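Notebook > Handheld grippers > Folding rules

July, bench notes, afternoon

Went back through the folding rules before the next batch. Working copy is still the Potel sheet, with my edits. Thick garments keep showing up where the sheet is vague, so most of this is about hoodies and fleece.

Batch so far: 88 episodes, 7 rejected. Most rejects were for a sleeve let go early and grabbed again. The sheet says one regrasp per sleeve. I'm leaving that alone. 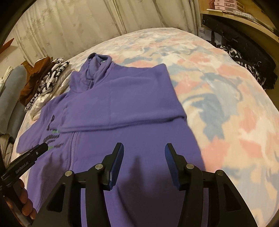 Both tools stay in hand from the start mark to the end mark. Bare fingers on the cloth means the episode is thrown out, even for a small tug at the hem. Fingertips come down from above and close on a single fold. Pinching through to the sheet drags the bedding and the whole layout shifts.

Sleeve rules as of today:

1. Lay the garment front up, collar away from you.
2. Fold the first sleeve flat across the chest and let go fully before moving on.
3. Leave the hood or collar alone until both sleeves are in.
4. Pause with the jaws open and clear of the fabric between folds. The Tokix labeling script needs that gap to split the steps. 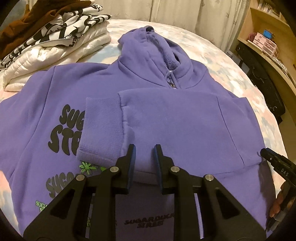

Open items

Target length is about 20 seconds per garment. Fleece runs over. Don't rush it to hit the number.

Gallagher template has no field for zippers. Add one.

Check pad wear before episode 305.

Recent entries
Pad cleaning, what we use now
Wavier mount, loose screw again
Naming rules for towel episodes

3 comments · 2 shares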